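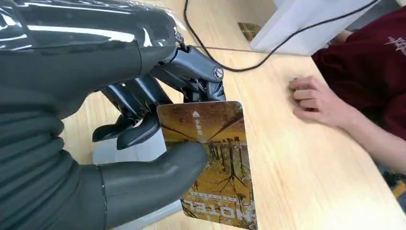

Rovari has released version 2 of Bickerstaff, its tile-placement word game for 2 to 4 players. The revised set contains 412 letter tiles and a reference list of 968 short words accepted in play. Blank tiles are now replaced by a single wild card, whose letter is declared when it is played. A declared letter stands until the end of the round.

Scoring has also changed – a match now ends when one player reaches 1000 points.

"The old endgame ran long," said Bouchra El Sherbiny, rules editor at Rovari. "The fixed target removes the final tile count."

Sets ship in December.

Last updated: December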